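Reusing Packing Paper Around the House

Padded paper wrappers from parcels are worth keeping. Flatten them by hand, remove any tape and store them upright in a drawer or between two cookbooks.

Put a piece between nonstick pans when you stack them. Three layers will protect a glass jar in a suitcase. Fold a strip under a wobbly flower pot on a shelf.

Keep the paper well away from burners and toaster ovens. Throw out any piece that has touched raw meat or oil.

Old wrappers also work under a paint can. Cut the sheet a little over 7 inches square and change it when it gets sticky.

Posted by Mojtaba Naseri, 18/03/2019

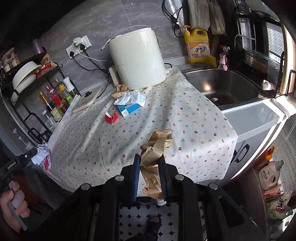
A crumpled paper wrapper over a printed tablecloth.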